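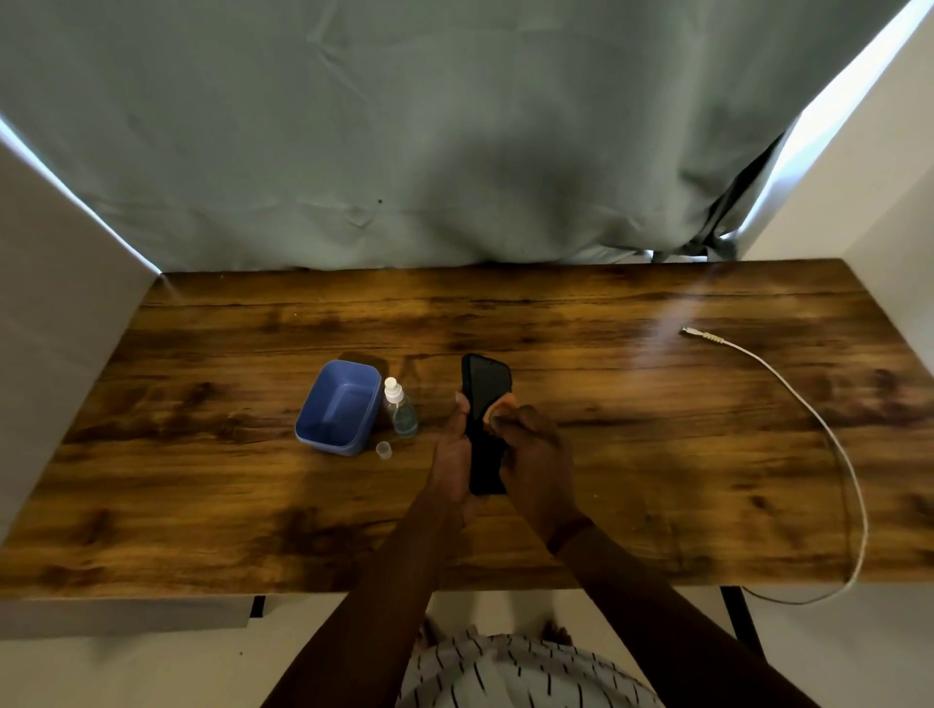 Desk top with wood grain running from side to side.

Topics Plants Rocks Weather Machines Glossary
Science Pages > Plants > Trees > Wood Grain

Wood Grain: What the Lines Are and How They Form

Wood is made of cells. A cell is a very small unit of a living thing, and most wood cells are too small to see without a microscope. They are shaped like tubes, and most of them point the same way, up and down the trunk. Grain is the word for the direction these tubes run. People also use it for the pattern of lines on a cut piece of wood. Both meanings appear on this page.

How a trunk gets wider

A tree does not grow wider everywhere at once. New wood forms in one thin layer just under the bark. This layer is called the cambium (say KAM-bee-um). Its cells divide. The cells left on the inside become wood, and the cells left on the outside become part of the inner bark. The trunk gets thicker as new wood is added over the old wood.

In places with a cold winter, the cambium stops working for part of the year. It starts again in spring, in many places in April. The tree needs a lot of water at that time to make new leaves, so the first cells of the season are wide and have thin walls. Wood made of these cells is called earlywood. It is usually pale.

Later in the season the cells are narrower and have thicker walls. Wood made of these cells is called latewood. It is usually darker and harder. One band of earlywood and one band of latewood make one growth ring. In most cases, one ring equals one year.

A spruce stump at the Nultville tree farm has 111 rings. The rings near the center are wide. The rings near the bark are so thin that a hand lens is needed to tell them apart. Young trees in open ground often make wide rings. When other trees grow up around them and block the light, the rings get narrower. A dry year can also leave a narrow ring.

In some warm, wet places, trees grow all year. Their wood may have no clear rings, and the age of the tree has to be found in other ways.

Rings turn into lines

If you cut straight across a trunk, the rings look like circles. If you cut along the trunk, you see the same rings from the side, and they look like lines. Most boards are cut along the trunk. The shape of the lines depends on where the saw goes.

Plain-sawn board: The saw cuts across the side of the log, and the rings meet the wide face of the board at a low angle. The pattern has arches, ovals, or wavy streaks.

Quarter-sawn board: The rings meet the wide face at close to a right angle. The pattern has straight lines that run side by side. This cut takes more time and leaves more waste, so these boards usually cost more.

End grain: This is the surface at the end of a board, where the tubes have been cut across. It soaks up water and paint faster than the wide face does.

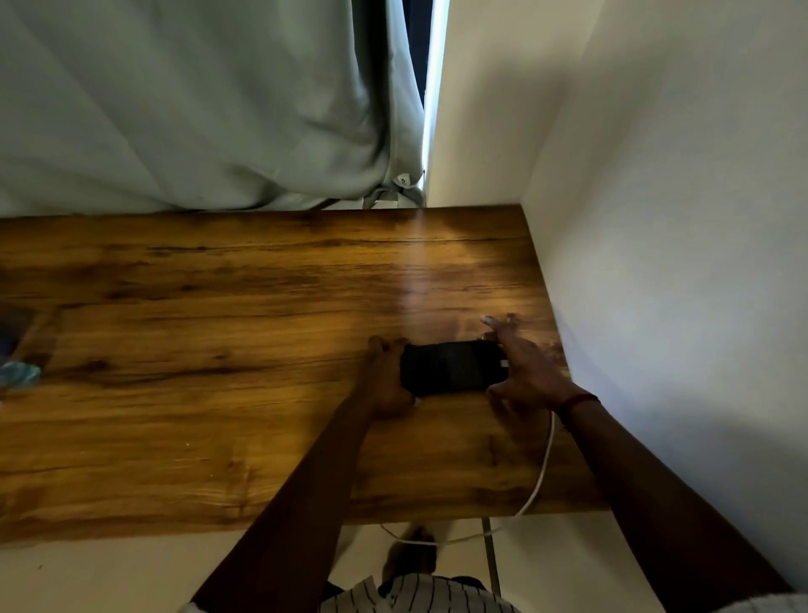

Streaks and a few small knots on the top of a desk.

Knots

A knot is the place where a branch joined the trunk. A branch starts near the center of the trunk, and as the trunk gets wider, new wood grows around the base of the branch. When the log is sawed, the saw cuts through that base. It appears on the board as a round or oval spot, often darker than the wood near it.

There are 2 main kinds. A tight knot comes from a branch that was alive while the trunk grew around it. The wood of the branch and the wood of the trunk are joined. A loose knot comes from a branch that had already died. It is not joined to the trunk wood, and it can fall out and leave a hole.

The lines of grain bend to pass around a knot. Wood is weaker where the grain bends, and builders check the size and place of each knot before they use a board to hold up a roof or a floor.

Color

The wood in the middle of an older trunk is called heartwood. It no longer carries water. In many kinds of tree it fills with natural chemicals that make it darker and help it resist rot. The wood closer to the bark is called sapwood. It carries water up from the roots and is usually lighter in color. 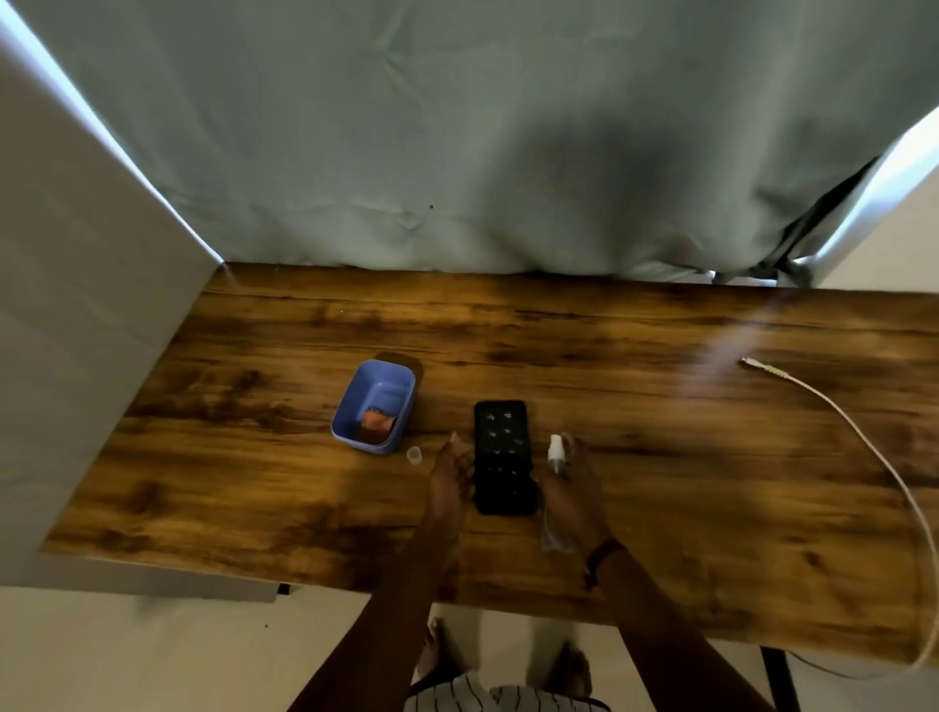 Color can also be added after the tree is cut. Stain is a colored liquid that soaks into wood. Earlywood often takes in more stain than latewood, and this changes how strong the lines look. Varnish is a clear or nearly clear coat that dries hard. A smooth, shiny coat reflects light.

Some furniture has a grain pattern that was printed on paper or plastic and glued to a board. One test is to look for the same knot in more than one place. Printed patterns repeat. Another test is to look at the end of the board and see whether the lines continue there.

Strength, weight, and water

Wood splits along the grain much more easily than it breaks across it. The long tubes hold tightly from end to end but less tightly side to side. Firewood is split along the grain for this reason.

Some kinds of wood are heavier than others. A block with a volume of one cubic meter and a mass of 625 kilograms will float, as the same volume of water has a mass of 1,000 kilograms.

Wood takes in water from damp air and gives it up to dry air. It swells and shrinks across the grain, and very little along it. Boards for indoor use are dried before sale. The Padilla lumber yard dries its maple until the water in it equals 11 percent of the mass of the dry wood.

Words used on this page

Cambium: the thin growing layer under the bark
Earlywood: pale wood made early in the season
Heartwood: older wood in the middle of the trunk
Latewood: darker wood made late in the season
Sapwood: younger wood that carries water

Contact | Copyright Drutville Science Pages | Back to top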